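Skurix abre su simulador para enseñar tareas a un robot a distancia

10 de mayo de 2018

Enseñar a un robot a recoger una habitación sin tocar el robot ni pisar la habitación. Eso propone Skurix con la nueva versión de Jedano, su entorno de teleoperación simulada, que desde hoy puede probar cualquiera que tenga un ordenador de sobremesa y un mando con seis ejes de movimiento. La empresa lo había enseñado en enero a un grupo reducido de laboratorios, y la respuesta fue tan buena que el equipo decidió adelantar la apertura.

La mecánica se entiende en un minuto. Una persona se sienta ante la pantalla, toma el mando y dirige la pinza por una casa generada por ordenador. La pinza va a donde va la mano: avanza, gira, baja, se abre, se cierra. Mientras tanto, Jedano guarda el recorrido completo, con la posición de cada articulación y la apertura de los dedos, y lo convierte en una demostración de la que el robot puede aprender después. No hay que escribir una sola línea de código, y eso se nota en cuanto uno lo prueba -- a los pocos intentos ya se está pensando en el objeto que se quiere coger y muy poco en el mando.

«Queríamos que enseñar se pareciera a enseñar», explica Zeeshan Swati, responsable del proyecto. «Si alguien sabe dejar un zapato en su sitio, ya tiene lo que hace falta para grabar una buena demostración. Lo demás es trabajo nuestro.»

La biblioteca inicial reúne 214 habitaciones, preparadas por el estudio Mukemell, y 2209 demostraciones grabadas durante la fase de pruebas. Las estancias cambian de azulejos, de luz, de muebles y de cuadros en las paredes, y esa variedad es una de las cosas que más entusiasman del proyecto. Un robot que solo ha visto un suelo gris con iluminación uniforme suele perderse en cuanto entra el sol por la ventana; aquí las manchas de luz y de sombra forman parte del entrenamiento desde el primer día.

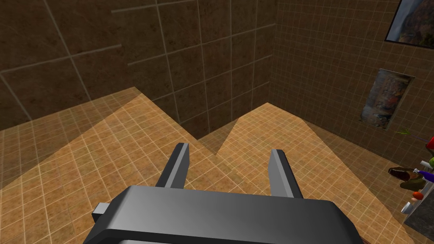 El punto de vista es otro de los aciertos. Quien maneja el mando ve la tarea desde la propia pinza, por encima y un poco por detrás, de modo que los dedos están siempre presentes como referencia. Al principio cuesta calcular la profundidad, sobre todo al acercarse al suelo, y lo normal es quedarse corto en las primeras aproximaciones. Para eso hay un modo de práctica que no guarda nada, y también la posibilidad de descartar una grabación a medias y volver al punto de partida con un solo botón.

También se puede corregir al robot sobre la marcha, y esta es, para quien escribe, la función más bonita de todas. El robot ejecuta lo que ha aprendido, la persona observa y, cuando ve que la pinza se desvía, toma el mando, la lleva de vuelta al buen camino y la suelta otra vez. El sistema registra solo ese tramo y le da más peso en el siguiente entrenamiento. Según Swati, con 10 correcciones bien elegidas se avanza a menudo más que con una tarde entera de demostraciones desde cero.

El paso al mundo físico llega de la mano de Zaidi, que fabrica brazos ligeros para talleres y centros de formación. Sus modelos aceptan ya las demostraciones grabadas en Jedano, y quien prefiera enseñar de la manera clásica puede hacerlo: se libera el brazo, se agarra por la muñeca y se guía a mano por el movimiento deseado. Las dos clases de grabación comparten formato y pueden mezclarse en un mismo entrenamiento, algo que hasta ahora obligaba a pelearse con conversores caseros.

Quedan cosas por pulir. El contacto con objetos blandos, como la ropa o las bolsas, sigue siendo aproximado, y los objetos pequeños a veces resbalan de los dedos con más facilidad que en un brazo físico. El equipo trabaja en ambos asuntos y ha abierto un foro para que los usuarios envíen las grabaciones que les den problemas. Tampoco hay todavía versión para portátiles sin tarjeta gráfica dedicada.

La descarga es gratuita para uso docente y de investigación, e incluye la biblioteca completa de habitaciones, el modo de práctica y una guía en español, inglés y portugués. Las empresas pueden solicitar una licencia de evaluación a través de la página de Skurix. El próximo paquete de estancias, centrado en cocinas y lavaderos, está ya en preparación en Mukemell, y admitirá por primera vez tareas a dos manos, con una pinza para cada mando.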